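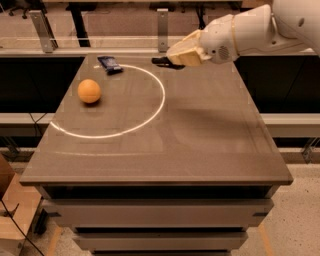 Defesa do tampo vazio (ou quase)

26 de junho de 2024

Tenho uma embirração antiga com mesas cheias e resolvi que hoje era o dia de a pôr por escrito. Começou no domingo, quando fui almoçar a casa de uns primos e levámos mais tempo a desimpedir a mesa do que a comer o arroz. Havia correio, carregadores, uma fita métrica, um saco de pão já sem pão, os óculos de alguém que andava à procura dos óculos. Ninguém se zangou, claro, aquilo é o normal lá em casa (e na minha, e aposto que na vossa). Mas vim no comboio a remoer e cheguei a uma opinião que me parece sólida: uma superfície boa é a que tem duas ou três coisas em cima e o resto à mostra.

Reparem que eu disse duas ou três. Não sou da escola do vazio total, das cozinhas de revista em que não se percebe se mora lá gente. Uma mesa sem nada dá-me vontade de falar baixo, como nos consultórios. Uma bola esquecida, um lanche para daqui a bocado, isso já me sossega. Quer dizer que alguém vai voltar.

O meu problema é com a quarta coisa. A quarta coisa chama a quinta, e a quinta é sempre um folheto. Eu vivo sozinho com uma mesa de cozinha, uma secretária e um armário baixo no corredor, e posso garantir que o armário é o pior dos três. Tem exactamente a altura da mão de quem entra. Chaves, moedas, o recibo da farmácia, as pilhas que são para levar ao pilhão desde a primavera. Há uns anos comprei uma taça da Kodach, de cerâmica, bonita, cara para o que é, convencido de que a taça resolvia tudo. O que a taça fez foi dar uma morada fixa à tralha. Agora a tralha recebia visitas.

Depois veio a fase dos organizadores. Quem nunca? Comprei na Flitetti um conjunto de divisórias para gaveta, 34 euros, e passei uma tarde feliz a separar elásticos de clipes. Adorei aquela tarde, não vou mentir! Só que uma gaveta com divisórias convida-nos a encher cada divisória, e uma pessoa que tinha um elástico passa a ter uma secção de elásticos. As lojas de arrumação vendem-nos sítios para guardar coisas e nós, obedientes, arranjamos coisas para os sítios. A minha mãe guardava os elásticos na maçaneta da porta da despensa e nunca lhe faltou nenhum.

Há também o assunto da cor, que parece frívolo e para mim é metade da questão. Os tampos escuros e muito brilhantes são um castigo: vê-se o pó, vêem-se os dedos, vê-se a migalha de ontem. Os brancos são outro castigo, mais caro. Ando convertido aos cinzentos acastanhados, aquele tom entre o barro e a chuva a que os catálogos chamam taupe. Qualquer coisa que se pouse em cima ganha importância. Uma laranja numa mesa dessas parece que foi convidada. E como se vê bem o que lá está, vê-se também o que está a mais, que era onde eu queria chegar. 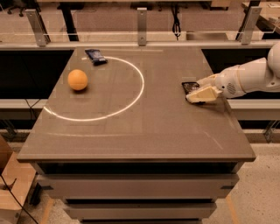
Quem escreveu logo a discordar foi uma leitora do blogue, a quem eu tinha contado por alto esta teoria nos comentários de outro texto: que isto é tudo muito bonito para quem mora sozinho, que lá em casa são quatro pessoas e uma mesa só, e que a mesa tem de servir para os trabalhos da escola, para o jantar, para a máquina de costura e para dobrar roupa, às vezes na mesma hora. E rematava dizendo que uma mesa cheia é uma mesa usada, e que preferia mil vezes isso a uma sala de exposição.

Tem razão em quase tudo e andei uns dias amuado por causa disso. A parte em que não lhe dou razão é pequena. Uma mesa onde se costura está ocupada, e uma mesa onde ficou a costura de há três semanas está entupida, e são coisas muito diferentes mesmo que na fotografia fiquem iguais. Eu não tenho nada contra a farinha espalhada enquanto se faz o bolo. Tenho contra o pacote de farinha que fica lá até ao Natal a fazer de jarra.

Por isso, e a pensar nela, fui experimentar uma coisa que tinha visto num atelier de brincadeiras para crianças e que me ficou na cabeça. Punham um aro de fita no chão e o que estava dentro do aro era para brincar agora, o que estava fora era para depois. Só isto. Os miúdos percebiam à primeira e os pais é que faziam perguntas. Fiz o mesmo na secretária com fita de papel, um quadrado torto, porque com fita não há quem faça curvas. Dentro do quadrado fica aquilo em que estou a mexer. Fora, o que espera a vez. E ao fim do dia o quadrado tem de estar limpo, mesmo que o resto não esteja.

Funciona melhor do que a taça, melhor do que as divisórias e custou-me o preço de um rolo de fita que já cá estava. Não arruma a casa, atenção. O que muda é que deixei de discutir comigo próprio sobre cada objecto. Ou é de agora ou é de depois. As contas da água são de depois até ao dia em que passam a ser de agora, e nesse dia entram no quadrado e são pagas, que remédio. O livro que ando a ler entra e sai. A caneca tem autorização permanente (sou eu que mando). 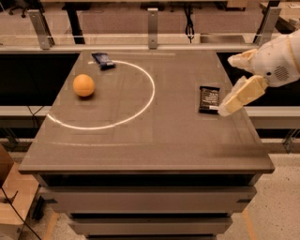 O caso mais difícil, cá em casa, é a comida de intervalo. Falo de barras, bolachas, chocolates, tudo aquilo que vem embrulhado e que pousamos em cima da mesa com a intenção de comer só metade. Durante muito tempo a minha política foi esconder, e escondia tão bem que depois comprava outra vez. Agora deixo à vista mas longe da mão, e a linha ajuda imenso. É como naquele tampo cinzento, com a bola laranja do lado de dentro da curva branca e a embalagem escura de chocolate bem fora, à direita: olha-se e percebe-se onde está cada coisa. Já a barra de embalagem azul, lá atrás, mesmo junto à curva, é o retrato dos meus lanches, que andam sempre na fronteira à espera que eu me distraia. Na minha secretária há sempre uma nessa posição. Não a considero dentro. Também não a considero fora.

Dir-me-ão que é infantil precisar de um risco na mesa para saber onde pôr as coisas. Pois é! Também o são os riscos do parque de estacionamento, e experimentem tirá-los num sábado à tarde. Uma casa está cheia de riscos que deixámos de ver. O tapete da entrada é um, o individual do prato é outro, a toalha que só cobre meia mesa quando jantamos dois é o mais bonito de todos. A minha avó punha essa meia toalha todas as noites e a outra metade da mesa ficava para a telefonia, o cesto da fruta e o jornal. Ninguém invadia a toalha. Eu, pelo menos, nunca me atrevi.

O que me irrita é que a arrumação se tenha tornado um assunto de compras. Entrei há tempos na Siddiqui à procura de um pano de cozinha e saí de lá com um catálogo de 224 páginas só de caixas. Caixas para pôr caixas, caixas com janelinha, caixas com etiqueta para escrever o que está dentro da caixa. O catálogo, escusado será dizer, viveu mês e meio em cima do armário do corredor. Quando o deitei fora senti que tinha arrumado mais do que com qualquer das caixas.

E depois há os móveis, que a meu ver têm uma parte grande da culpa. Fazem-se agora secretárias com prateleirinha por cima, com calha, com nicho, com furo para o cabo e bandeja para o furo. Cada um desses recantos é um convite. Um bom móvel de trabalho, para mim, é um caixote fechado com um tampo liso em cima, cinzento se puder ser, e com a borda da frente arredondada para não magoar os pulsos. Vi um assim na Gosier, com portas, sem um único nicho, e fiquei ali especado a passar a mão no tampo até me perguntarem se precisava de ajuda. Era fundo demais para o meu quarto. Ainda penso nele.

Sei que há gente para quem o monte é um método. Tenho colegas que encontram qualquer papel pela profundidade, como os geólogos, e que se perdem no dia em que alguém lhes limpa a mesa. A esses não digo nada, nem sequer lhes mostro este texto. Também não vou fingir que mantenho o quadrado limpo todos os dias, que esta semana já lá dormiram uma tesoura e um iogurte. Mas na manhã seguinte vê-se logo, salta à vista, e em dois minutos está resolvido. Antes eu não via. Passava pelo armário do corredor como quem passa por um vizinho com quem deixou de falar.

À leitora das quatro pessoas e uma mesa respondi que experimentasse a fita só num canto, o canto dela, do tamanho de um tabuleiro, onde mais ninguém pudesse pousar nada. Disse-me que ia tentar em julho, quando acabasse a escola, e que o mais certo era o mais novo estacionar lá os carrinhos. Pedi-lhe que me contasse. Entretanto o meu quadrado está a descolar de um lado e tenho de ver se ainda há fita, que deve estar, se bem me conheço, em cima do armário.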